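Ticket 326: Rote Spuren auf weißer Tischplatte
Status: gelöst
Produkt: Tisch Noris, weiß, 168 cm
Weitere Artikel: Holzkasten Renden, rot; Becher Lynch, rot
Erstellt von: Pascual Herrera
Bearbeitung: Kundendienst Clunulier
Erstellt am: 31. Dezember 2019

Eintrag 1, Kunde
Guten Tag, ich habe seit Mai den Tisch Noris in Weiß und bin mit ihm sehr zufrieden. Jetzt finde ich auf der Platte mehrere blasse rote Streifen. Die Streifen sind kurz, der längste misst 84 mm. Mit einem feuchten Tuch gehen sie nicht weg, mit Spülmittel werden sie ein wenig heller. Auf dem Tisch stehen immer dieselben Haushaltssachen, zwei davon sind rot: der Holzkasten Renden und ein Becher. Beide habe ich bei Ihnen bestellt. Ich möchte gern wissen, welcher von den beiden abfärbt und wie ich die Platte sauber bekomme, ohne dass sie matt wird.

Eintrag 2, Kundendienst
Sehr geehrter Herr Herrera, vielen Dank für Ihre Meldung. Bitte prüfen Sie: Werden die Sachen auf der Platte geschoben oder gehoben? Haben der Kasten oder der Becher unten Filz? Welche Reiniger wurden bisher benutzt? Bitte keine Scheuermilch verwenden.

Eintrag 3, Kunde
Ich antworte der Reihe nach.
Geschoben oder gehoben: beides. Den Kasten schiebe ich oft ein kleines Stück, das gebe ich zu.
Filz: keiner von beiden hat welchen.
Reiniger: nur Wasser und normales Spülmittel. Scheuermilch besitze ich nicht.
Außerdem habe ich einen Versuch gemacht. Ich habe ein weißes Küchenpapier leicht feucht gemacht und unter dem Boden vom Kasten gerieben, danach mit einem zweiten Papier unter dem Becher. Das Papier vom Kasten war rosa, das vom Becher ist weiß geblieben. Den gesprenkelten Würfel habe ich zur Sicherheit auch geprüft, dort ist nichts.

Eintrag 4, Kundendienst
Der Versuch ist eindeutig. Bitte stellen Sie den Kasten vorläufig nicht mehr direkt auf die Platte. Für die Streifen empfehlen wir einen weißen Radiergummi, mit wenig Druck und zuerst an einer Stelle am Rand. Danach feucht nachwischen und trocknen. Falls etwas übrig bleibt, können Sie einen Schmutzradierer probieren, aber bitte nur kurz. Die Unterseite des Kastens können Sie mit Schleifpapier, Körnung 800, leicht anschleifen, abwischen und mit Filzgleitern bekleben. Die Gleiter schicken wir Ihnen kostenlos.

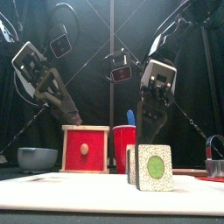
Weißer Tisch mit rotem Holzkasten, gesprenkeltem Würfel und rotem Becher, hinten schwarzer Stoff.

Eintrag 5, Kunde
Die Filzgleiter sind angekommen, danke. Der Radiergummi hat fast alles entfernt. Ein Streifen ist noch schwach zu sehen, wenn das Licht von der Seite kommt. Den Schmutzradierer habe ich nicht benutzt, ich hatte Angst um den Glanz. Den Kasten habe ich geschliffen und beklebt, und das Küchenpapier bleibt jetzt auch nach starkem Reiben weiß. Eine Frage habe ich noch: Muss ich den Filz irgendwann wechseln?

Eintrag 6, Kundendienst
Ja, sobald er hart wird oder sich am Rand löst. Für den letzten Streifen können Sie den Radiergummi nach ein paar Tagen noch einmal verwenden.

Eintrag 7, Kunde
Ich habe es noch einmal gemacht, der Streifen ist weg. Das Ticket kann geschlossen werden. Vielen Dank für die geduldige Hilfe.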